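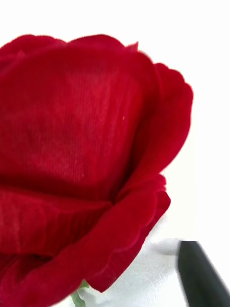 How to Submit a Self-Taped Audition to the Stesmont School of Drama

Applicants to the acting programs at Stesmont complete the first round by video. Follow the steps below in order. Applicants who cannot record at home may book the Parisi Studio on campus free of charge through the Admissions Office.

Before you begin

You will need your applicant number, a phone or camera that records sound, and the two speeches you have chosen. One speech must come from a play written before 1900 and the other from a play written after 1980. Speeches from films, television series or novels are not accepted. Each speech should last no more than two minutes.

Read the whole of both plays before you record. Panel members may ask about them if you are invited to the second round.

Step 1. Prepare the space

Choose a quiet room with a plain wall behind you. Stand at least an arm's length from the wall to avoid hard shadows. Place your main source of light in front of you and turn off any lamp directly behind. Switch off fans, televisions and phone alerts.

Set the camera at eye level on a tripod or a firm shelf, turned on its side so that the picture is wider than it is tall.

Step 2. Record your introduction

Look directly into the camera and give your name, your applicant number, and the title and author of each play. Do not state your age, your current school or the names of your teachers. The introduction should be framed from the chest up.

Step 3. Record your speeches

Step back so that you can be seen from head to knee. Pick a point just beside the lens and address the speech to that point. Do not speak to the camera unless the character is addressing the audience.

Each speech must be recorded in one continuous take. You may stop the camera between speeches. Costumes and background music are not permitted. A chair may be used, as may one small hand prop.

A brief stumble over a line does not count against you. Continue in character to the end of the speech.

Step 4. Check and name your files

Play each recording from start to finish with headphones. If any words are lost, move the camera closer or speak with more support, and record again.

Save the introduction and the two speeches as three separate files. No file may be larger than 500 MB. Name each one with your applicant number followed by INTRO, SPEECH1 or SPEECH2.

Step 5. Upload through Plilico

Sign in to Plilico, our application portal, and select Audition Materials. Add your files one at a time and wait for the green bar to fill before adding the next. When all three are listed, select Submit to Panel. Files cannot be replaced after this point.

The portal closes at 11:59 p.m. on the last day of February. A confirmation message will be sent to the address on your application. If it has not arrived within 4 hours, check your junk folder and then contact the Admissions Office.

After you submit

Every submission is viewed by two members of the acting faculty. Results are posted in Plilico within 29 days of the closing date. Applicants who advance will be invited to a workshop day in the Tradetti Theater, led by Bogumił Brzozowska, Head of Acting.

The school does not provide individual feedback on first-round recordings.

Requests for adjustments on grounds of disability should be made before you record, using the Access Form in the portal.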